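Trovow Laundry – bimanual folding demonstrations

Teleoperated recordings of garment folding on a two-arm tabletop cell. Data card, April release.

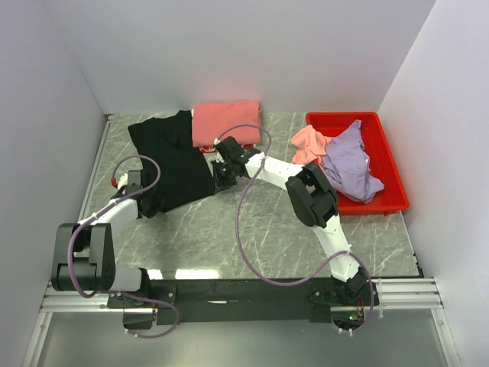 Contents

The set holds 300 episodes, recorded by remote control at the Stostudholm site. Garments start in a tray or laid out on the work surface. Folded pieces go to the back of the surface and stay there while the next garment is worked, so later folds in an episode have less free room.

Each episode contains:
- joint positions and gripper opening for both arms
- operator commands, stored separately from measured state
- video from the fixed workspace camera
- a short text label for the garment and the fold

Collection

The operator drives both arms at once. Pauses are kept. Failed grasps followed by a recovery are kept and flagged; episodes the operator gave up on are in the folder "aborted" and are not part of the 300.

Splits

Training and test are split by garment, not by episode. The test split uses 80 episodes. Do not shuffle across the two if you want numbers comparable with the Manard baseline.

Known issues

- Cable loops on both arms can hide part of a garment from the fixed camera.
- Dark fabric shows little fold detail. Raising exposure helps but clips the light walls.
- Left gripper opening reads 2 mm high in the earliest episodes – offset not corrected.

Loading

Use the Nair reader, or open the episode files directly. Timestamps are in milliseconds from episode start.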